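Jornville Clothing Swap Fills the Old Gym

What a turnout! The Jornville clothing swap came back in July and more than 1000 pieces changed hands before lunch, with 504 of them in kids' sizes. People were lined up past the bike racks when the doors opened at 9 a.m., and the line kept moving (thank you, Andreadis Bakery, for the free rolls). 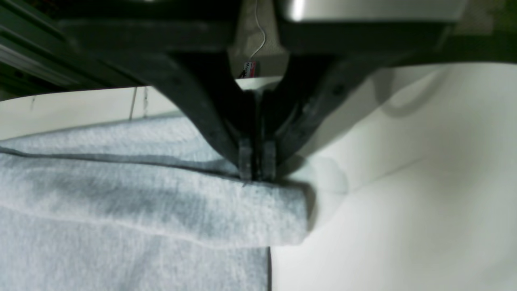
Mending table a hit

Tanner Beaudoin ran the mending table again and fixed 29 items on the spot, mostly hems and popped seams. "I ran out of gray thread by ten," he said. "Next time I'm bringing the big spool!" He also showed a crowd of teenagers how to darn a sock, and several of them stayed to help him out.
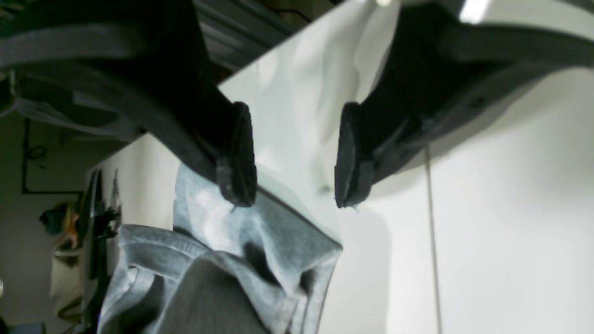
Kasisport, the sports shop on Mill Street, dropped off 200 team shirts from past seasons, and those went fast. Orestis Karagiannis, who started the swap in his garage, was thrilled to see so many new faces. Leftovers went to the school clothing closet. The next swap is planned for the fall, with winter coats and boots especially welcome, so start digging through those closets!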